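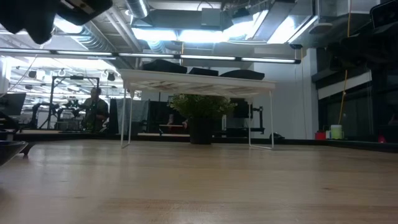

Soft black things on a white riser

Dandulport Community Help > Android > Games and installs

Is the "unlimited coins" version of Vidley from Plirer worth anything, or is it the usual junk?

asked by drawer_of_chargers
Posted 31st March

I've been playing Vidley on an older Android phone for a few months. It's a decent little delivery game that gets stingy once you leave the second map. The van I want costs more than 2,000 coins and a normal run pays next to nothing, so you either grind, watch ads, or pay. I don't mind paying for a game. I do mind paying for a game and then seeing the ads anyway.

So I went looking and every search ends up at Plirer, which has a page for a modded APK. The page says unlimited coins, all vans open, no ads, no root needed, works online, safe, tested, virus free, 100% working. When a page tells me something is safe that many times I start to wonder who was asking.

Things that bother me:

The store version takes up 300 MB. The Plirer one is listed as 555 MB. Why would a version with the ads taken out be that much bigger?

There are several green download buttons and I can't tell which one is the file. One wanted me to install another app called Egger first, "to complete installation." I backed out at that point.

The comments under it all say the same kind of thing. "Thanks bro working fine." Not one person mentions which phone they have or which version they got.

I haven't installed anything yet. What I want to know is whether somebody here has really run this thing, whether my save would carry over, and whether there's any way to check an APK that isn't just uploading it to a scanner and hoping. Please don't just tell me "piracy is bad," I got that part.

Edit: phone is on Android 11, no root, and I use my regular account on it, including for email.

gravelpath
Marked as accepted

I'll go through these in order. I have opened a fair number of these files on a spare phone and on a laptop, though I haven't opened this exact one, and I'd be suspicious of anyone who says it's fine without telling you how they looked.

The size first. A bigger file doesn't prove anything by itself. The store usually sends your phone only the parts it needs, meaning one set of graphics, one language, one processor type. A site like Plirer tends to hand out everything in one lump, and that can easily add a couple hundred megabytes. So 555 against 300 could be innocent. It could also be an extra ad kit or something worse riding along. The number can't tell you which, and neither can the page.

Next, the coins. Find out where Vidley keeps them before you get excited. Put your phone in airplane mode and start the game. If it opens and lets you spend coins, the balance is probably stored on the phone, and a modded version can plausibly change it. If the shop refuses to load, the balance is on the game's server, and "unlimited coins" means the number on your screen is a lie. You'll see a huge balance, tap on the van, and get an error. Plenty of mods are like that. The person who made it changed the display and moved on.

"Works online" next to "unlimited coins" is the claim I believe least on that list. If the server keeps the balance, the mod can't give you coins. If the server doesn't keep it, there isn't much online for it to work with.

About your save. Android won't let you install a changed app over the original. Every app is signed by whoever built it, and someone who modifies one can't sign it with the original maker's key. The phone sees that the signatures don't match and stops. You'd have to uninstall the real Vidley first, and that takes your local save with it. If you've linked the game to an account, your progress might come down again in the modded one, but then you have typed your login into an app made by a stranger. I wouldn't, and certainly not on the phone that gets your email.

How to check a file, in the order I'd bother:

Look at the package name. It should match the store version letter for letter. An added word or a swapped letter means you have a different app that borrowed the icon.

Look at the version code. If the store is at 108 and the file says something much lower, the game will likely nag you to update or refuse to connect at all.

Look at the permissions before installing. A driving game has no use for your contacts, your text messages, or the accessibility service. Accessibility is the one to be scared of. An app with that turned on can read your screen and press buttons for you.

Compare the signature with the store version. On a modded file it will always be different, so all this confirms is that it's been changed. It's more useful when a site claims to offer the untouched original.

Upload it to a scanner if you want. A bad result is worth listening to. A clean result only means that the scanners didn't recognize anything, and small changes to a file can be enough for that.

As for Egger, you were right to back out. Android can install an APK without help from another app. There's an exception for games that come in split pieces, where some kind of installer really is needed, but then the page should say it's a split file and you should get the installer from a place you already trust. A button that says "to complete installation" before you have even downloaded the game is selling you something. I don't know what Egger does and I'm not going to find out on my own phone.

And the comments are worthless. Those pages often let the owner approve them one by one.
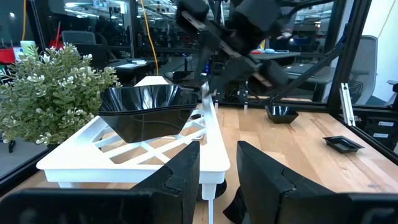 Does turning off "install unknown apps" afterward remove an APK I already installed?

The setting only controls new installs. Anything already on the phone stays there with whatever permissions you gave it, so you have to uninstall it separately, and if it has device admin or accessibility access, turn those off first or the uninstall button may be grayed out.

If you are set on trying it anyway, use an old phone with a factory reset on it, no accounts signed in, no SIM card, and a guest network if your router has one. I'd still expect to be disappointed by the coins.

Comments on this answer

drawer_of_chargers: Did the airplane mode test. The game opens and I can drive, but the shop just spins and then says check your connection. So I guess that settles the van.

gravelpath: Pretty much, yes. It's possible that only the ads and the price list need a connection and the balance is local, but I wouldn't bet a phone on it.

drawer_of_chargers: Also checked and my game was never linked to anything. I thought it was. So I would have lost the whole save.

lintfilter

been using mods from Plirer for years never had a virus. you have to press the SECOND green button, the first ones are ads. vidley one worked for me in August, had all the vans. it did log me out after a while and then it wanted an update and the update was not on the site yet so I deleted it. but it worked

just use an ad blocker and dont be paranoid

Comments on this answer

gravelpath: How do you know you never had a virus?

lintfilter: because the phone works fine

gravelpath: The ones worth worrying about don't make the phone slow. They'd rather you kept using it. When you had all the vans, could you drive them online or only in the garage screen?

lintfilter: i dont remember. garage for sure

halfpriced_toaster

I agree with most of the long answer but I think it lets the regular store version off too easily. You're asking whether a sketchy site can be trusted and then comparing it to a game that shows you ads after you've paid. I'd question both.

What I would do in your place:

Check what you bought. In Vidley there are two things in the shop that sound the same. One is the "Smooth Ride" pack, and it only takes away the banners. The video ads between runs stay. The other one removes everything, and it sits at the bottom of the list where you have to scroll for it. I bought the wrong one too. I asked for a refund through the store the same evening and got it, but I was quick about it and I have no idea how they treat older purchases. If yours is older, write to the developer and attach the receipt. They may ignore you. It costs you an email.

For the ads, airplane mode does the job during normal runs, and you've already seen that the game starts without a connection. You lose the daily bonus until you reconnect. To me that's a fair trade, and it needs no download from anywhere.

For the van, I'd ask whether you want it all that much. I ground it out over a few weeks and it handles like a wet mattress. The top speed is higher on paper, but the third map is all corners. The cheaper van with the tire upgrade gets through the harbor section faster, at least the way I drive. Other people on this site swear by the big one, and I notice that most of them paid for it.

One thing I'd disagree on. The long answer says to use an old phone with a guest network. Fine, but an old phone that hasn't had a security update in years is also the easiest one to break into, so make sure you really do wipe it after and don't hand it to a kid the next week.

Comments on this answer

drawer_of_chargers: It was the Smooth Ride pack. I'm pretty annoyed, the button says "fewer interruptions" and I read that as none. Have written to them, not expecting much.

halfpriced_toaster: "Fewer" is doing a lot of work there.

drawer_of_chargers: Linked the save to an account now, in the store version. Will try the tire upgrade before I spend anything else. Leaving the question open in case somebody has opened up the Plirer file and can say what the extra size is.

gravelpath: If anyone does, please post the package name and the permission list with it. "Works for me" isn't going to help the next person.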